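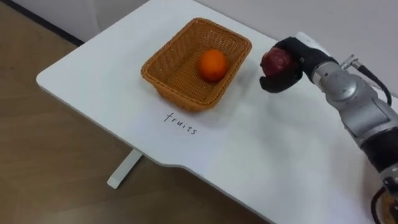

Photo: Mal-soon Shim

Lavdale Household Forum > Kitchen > Keeping oranges through the winter

malsoon_s
We get a box of oranges every October and lose too many to mould. Last year it was 45 oranges and the bottom layer had gone before we reached it. The kitchen is warm. Do I put them in the fridge, or is a basket all right if I check it?

tevus22
Fridge, in the salad drawer, no bag. They keep for weeks. In a warm kitchen you get a week if you're lucky.

Heo
Disagree. Fridge oranges taste of nothing. I keep mine in the porch in a single layer and bring in what we'll eat in 3 days.

tevus22
They taste fine if you take them out the night before. Not everyone has a porch.

malsoon_s
No porch here. There is an unheated back bedroom, but it gets the sun until lunchtime.
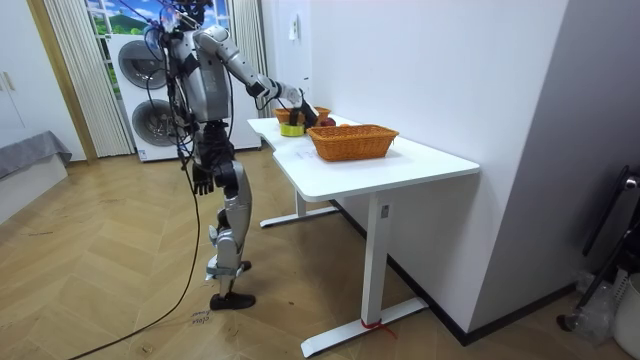 I could hang a blanket over the window, I suppose. My other thought was to wrap each one in newspaper, as my mother did, but I don't know if it helps.

daehan_yeo
It helps in one way. If one goes off, the paper keeps the mould from its neighbours for a bit. The drawback is you can't see which one has gone, so you have to unwrap them to check. I stopped bothering.

Heo
I still wrap mine. It takes ten minutes with the radio on.

kolito
Whatever you do, don't wash them first. Wash each one when you want to eat it. And go through the box the day it arrives, as there is usually a soft one in there already.

tevus22
Agree with kolito on the washing. Still say fridge.

malsoon_s
Thanks all. I'll put half in the fridge and half in the back room, wrapped, and post again when the box is finished.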